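Teaching by hand: my first month on the grippers

I promised Rogério I would write something for the November newsletter, and then I put it off until he started leaving the newsletter template open on my screen. So here I am, with a cup of tea and a sore left thumb, to tell you how the Memovard hand-teaching work is getting on.

For those of you upstairs who only hear the clattering: the idea is that we do the job ourselves, with our own hands, holding the same sort of gripper the robot will use later on. Each go is recorded as one demonstration. Tymofii then takes the recordings away and trains on them, and some days later we find out what bad habits I've passed on. (Quite a few, so far. I dither before I grab anything, and he tells me the first model dithered too.)

We've spent most of the month on the pole task. There's a thin metal pole on a round shiny base, standing on the big white table top with the printed grid, and the work all happens at or near it. I thought it would be dull. I was so wrong! A shiny base throws reflections all over the place, the pole is skinny enough to get lost in the wrist view, and you find yourself leaning over sideways to see what your own fingers are doing.

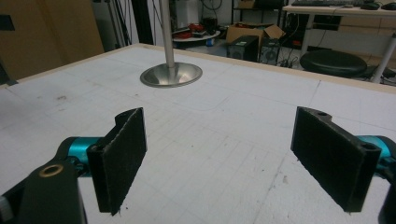

Gripper's-eye view: both fingers open, with the pole and its base further back on the grid.

I've got rather attached to those fuzzy pads on the fingers. Ihor had me try a different pair in my first week, smooth ones, and I spent a whole morning chasing things across the table. The felt-like ones suit me much better, though you do need to square them up before you close. Come in at a slant and whatever you're holding twists round as you squeeze. I must have done that on half my early goes, and Ihor just kept saying "wrists, wrists" from behind his laptop like a piano teacher.

Now, numbers, as I know Bohdana likes them. We've recorded 1,334 demonstrations of the pole task since we began. Of those, 574 use both hands properly, meaning each gripper has something to do and isn't just hovering about. Another 433 are waiting for Stefaniia to check, so please be nice to her if you see her at the kettle. She watches every single one and marks where each step starts and stops, and she has a very sharp eye for the moments when I've got my left and right in a muddle.

The two-handed goes are the ones I find hardest. You'd think that having a second hand would help, and in normal life it does, but with a gripper in each fist you can't feel much through either of them. I hold the stick in the right, keep the left one open and ready, and try to move both at the sort of speed a sensible person would. Too slow and the recording is full of nothing. Too fast and the cables start tugging, and then I look down at the cables, and then I've lost my place altogether.

Tymofii's other rule is that I mustn't always start from the same spot. I've taken to shuffling my feet a bit between goes and bringing the grippers in from a new side each time, sometimes low, sometimes high. It felt silly for the first day or so. He says it matters more than being neat, and as neatness isn't my strong point I'm very happy to believe him.
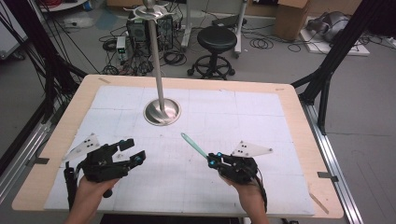 Come and have a go

We'd love some more hands on this, and I do mean different hands: big ones, small ones, left-handed ones especially. If everything comes from me then the robot will only ever learn to do it my way, dithering included. You don't need to know anything about robots. I came over from the packing project at Griliter and had never held one of these things before.

It takes 3 short practice rounds to get the feel of the grip, and then we start recording. We work in the mornings and stop at half past twelve, when my arms give up. Flat shoes, sleeves rolled up, and please take off any bracelets that jangle about. Have a word with Ihor if you fancy it and he'll find you a slot. I'll bring the biscuits.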